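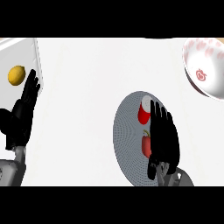 Lemons Do Most of My Housekeeping
Posted 7/20/20 by Gemma Fiore
Filed under: Kitchen, Cheapskate

I buy lemons by the bag, with great plans for fish, and then we have pizza. This leaves me with a lot of lemons in varying states of health, so I've found them other employment.

Cutting boards. Scatter coarse salt over the board, rub it in with half a lemon, cut side down, and leave it alone for 6 minutes. Rinse, then stand the board on its edge to dry. It won't get rid of knife scars. Mine go back to a butternut squash in March, and I've made my peace with them.

Microwave. Squeeze a lemon into a bowl of water, drop in the rinds and heat until the window fogs up. Keep the door shut a while longer. The spaghetti sauce you've been pretending not to see should wipe off with a damp rag. Careful with the bowl, it's hotter than it looks.

Faucets. A used half will take the chalky crust off chrome. Rinse well afterward. Keep it away from marble and any other natural stone, unless you like dull spots and explaining them to your landlord.

Garbage disposal. Small bits of peel, cold water running. My plumber says it only covers up the smell. I wear perfume on the same principle.

Storage. Whole lemons last longest in a sealed bag in the fridge. Juice freezes fine in an ice cube tray, 2 tablespoons to a cube in mine. Label the bag. I have put what I thought was lemon into iced tea and it was chicken stock.

Next up: vinegar, and what it did to my coffee maker.

51 comments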